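Sorting Habits and Waste Bins in Student Housing

Final report, Introduction to Environmental Studies

1. Background

Stakbridge has collected food scraps separately from other trash for four years. Every kitchen in the Larau residence halls was given a green bin for scraps, next to the gray one for trash and the blue one for recycling. The college housing office told us that the green bins were often found half empty while the gray ones overflowed. Our group wanted to find out whether the bins were being used as intended, and whether a simple change in where they stood would make a difference.

We chose the Larau halls because all the kitchens have the same floor plan. Each one is shared by a single hallway of students, and the cleaning schedule is the same on every floor.

2. Method

We studied 14 kitchens over two weeks in October. In the first week nothing was changed. In the second week we moved the green bin in half of the kitchens from the corner by the door to the space beside the sink. The other half stayed as they were, so that we had something to compare with.

Bags were weighed each morning before pickup on a hanging scale made by Dirkard. We then opened the gray bags over a tarp and pulled out anything that should have gone in the green bin. This was weighed separately. Tea bags were counted as food waste, paper towels were not. Liquids were left out completely – they were hard to collect and most of them go down the drain anyway.

We also handed out a short paper survey and got 100 completed forms back.

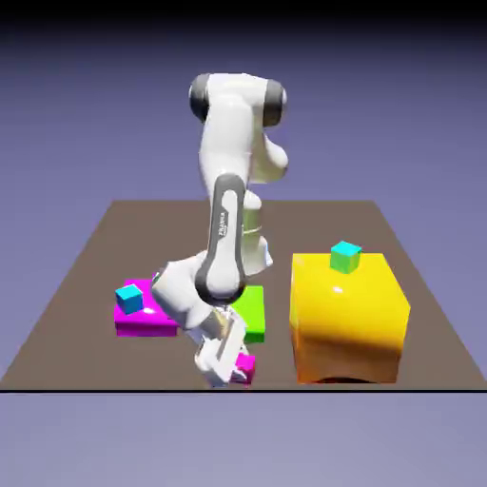
The survey asked how often people cooked, whether they knew what went in each bin, and what stopped them from using the green one. Students could write in their own answers to the last question. We grouped the written answers by subject after reading all of them twice.

3. Results

In the first week, food made up a large part of the gray bags in every kitchen. The most common items were vegetable peels, bread and leftover rice. In the second week, the kitchens with the moved bin had less food in the gray bags than before. The kitchens with no change stayed close to their first week.

On the survey, 18 students said they did not know that cooked food was allowed in the green bin. Smell was the complaint written in most often, followed by fruit flies and bags that tore.

4. Discussion

The location of the bin seems to matter, at least over a short period. People scrape plates at the sink, and a bin within reach gets used. We can't say if the effect would last a full semester.

The torn bags are a separate problem. The halls use the thin Pathirana liners, and several students had stopped using the bin after a leak. A thicker liner costs more, and we did not have time to get prices from the housing office.

One weakness is that residents saw us weighing bags in the hallway, which may have changed how they sorted. A second group could repeat the study in the spring and do the weighing at the loading dock instead.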